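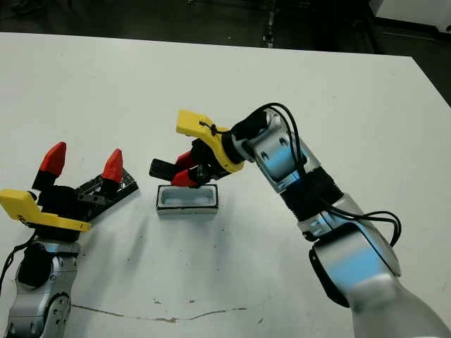 Photo: Benedek Hajdu / Vadmont shared workshop

4.3 Fitting the mounts and checking the reach

Do this section only after both arms are bolted to the table and the homing in 4.2 is finished.

1. Switch off the supply of both arms. Wait until the lights on the controller are out.
2. Put the yellow mount on each gripper and tighten the screw by hand. Do not use the electric driver, the plastic will crack.
3. Push the red fingertips on until they stop.
4. Lead the cables along the outside of the arm and leave a loop at the elbow.

Caution: A cable which is too short will pull out of the wrist at full stretch. We lost one connector like this in March.

5. Put the small white tray between the arms, with the long side parallel to the table edge.
6. Switch on and set the speed to the lowest step.
7. Move the right gripper over the tray and stop it there. Write down the height value. On our table it is 766. 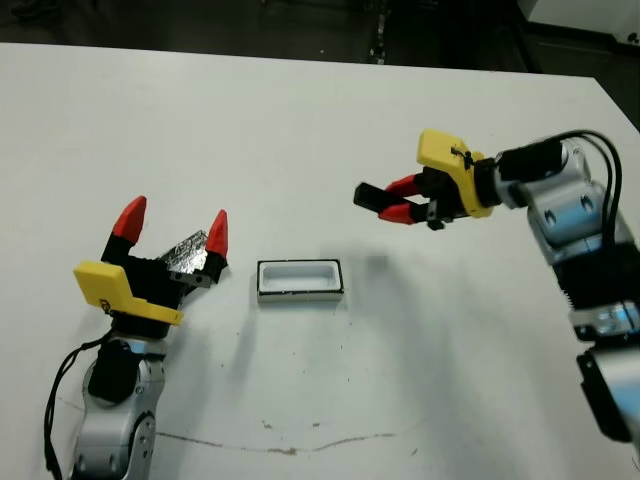 8. Repeat with the left gripper. Our value is 724 – yours can be different, but it must stay the same when you repeat the move.
9. If the value changes, go back to 4.2 and home this arm again.

Note: Marks on the table top do not matter for this check. Levente Szekeres keeps the stop button in his hand during steps 7 and 8, please do the same.

Continue with 4.4, Closing force.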